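Week 7: Spending the money (before it spends you)

Right, so last week we left the Kustport cell with an arm chosen and nothing else, and a few of you asked why I keep going on about the budget sheet. Well, this is the week! Get the sheet open, the one with the yellow column, and put the arm price in the top row. Now leave it alone, as we have the dull rows to fill.

Start with the gripper. Helitz quote us 391 for a pair of spare fingers, and I'd put in two pairs (I've snapped one on a Friday afternoon and lost the whole of the next week waiting for the post). Then mounts, cables, the safety relay, and the licence for the simulator, paid yearly, so it goes in every year and not just the first. Brisa Pacheco's group forgot that last January and I had to sign a very sheepish form.
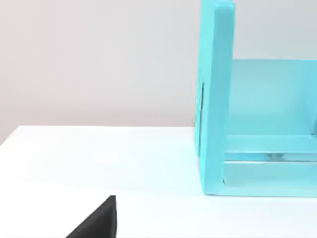

My own rule is that no rack, tray or fixture gets ordered until the arm has reached it in simulation. Changing a model costs you an evening. Changing a rack that's been made costs you the rack, plus delivery, plus a phone call to Ľubomír Vlček in purchasing, who is lovely but does ask questions. Try the shelf heights first, then the approach from the side, then move the base of the arm and try again.

For the exercise you have 2,000 for everything except the arm. Delivery is 207 and you can't argue it down, I've tried. Hold a bit back for the things you haven't thought of, and write down who decided what.

Sheets to me or Dulce Solís before the next session, please. Zavala group, yours still has last year's prices in it.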